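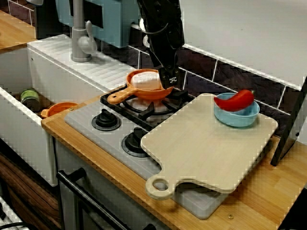

The practice task for the August round is now settled, and it will be the toy kitchen. Teams start with the small objects that sit out on the counter and the cooking end of the stove. The pan on the back burner is the object most of you will want to work on first, and the gripper has very little room at the rim, so come in slowly from the top. The red chili pepper lying across the blue bowl is a separate item and scores separately. Leave it where it is until you get to it in your run sheet.

A few answers to the message quoted at the bottom, which I am sending to the whole list as two other teams asked much the same thing.

The time limit stays at 9 minutes per run. The clock starts on the first arm movement and stops when the operator calls it. Resets between runs are not timed, but please be quick, there are other people waiting.

Logs go in the Arkavow folder under your team name. One file per run, failed runs included. Last term we had a total of 571 runs in that folder and 47 of them had no team name on them at all, so they could not be used for anything. Check the name before you close the session.

Speed cap is the same as before. If you set it over the cap in Drivico the program will accept the value and then ignore it - you will not get a warning. Two teams lost an evening to that in the spring.

Now the items, in the order they are scored.

1. Pan. Grip it at the rim or by the handle, your choice. The handle is long and the pan swings if you hold it at the far end.

2. Pepper. It has to leave the bowl without the bowl going over. Either end is fine.

3. Salmon nigiri. It starts on the cutting board and you have to pick it up by the rice block. Closing the fingers on the salmon alone does not count as a pick. Approach from above and a little to one side, and keep the wrist clear of the burner grate behind the board. 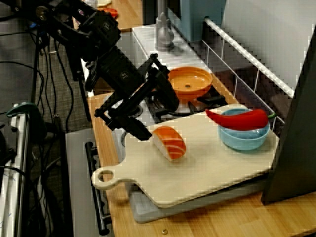 4. Bowl. Last item, and only if you have time left. The pepper must already be out of it. Push or lift, both count, but it has to end up on the board.

The order can't be changed during a run. You may skip an item, but you can't go back to it afterward.

Bench times: the sheet is on the door and also in the club folder. Teams Gunawan and Jono have the early evening slots until the end of the month, everyone else please sign up from 7 pm on. If you can't make your slot, cross it out so another team can have it.

On the earlier message:

> Hi all,
>
> Three questions from our team before we put more hours in.
>
> Is the run still 9 minutes? The old rules page says one thing and the
> sign-up sheet says another.
>
> Do we have to keep the failed runs? Ours are mostly failed runs at
> the moment and the files are large.
>
> Is there a point where we have enough practice data? We were going to
> aim for 1000 attempts on the nigiri and then stop, but that
> seems like a lot for one item.
>
> Thanks,
> Team Jono

On the last one, 1000 is far more than you need for a single item. Split your time over all four and look at the logs after each evening. If the same pick keeps failing in the same way, more attempts with the same settings won't help. Change the approach angle first, then the grip width.

The old rules page will be taken down this week. Go by the sign-up sheet until then.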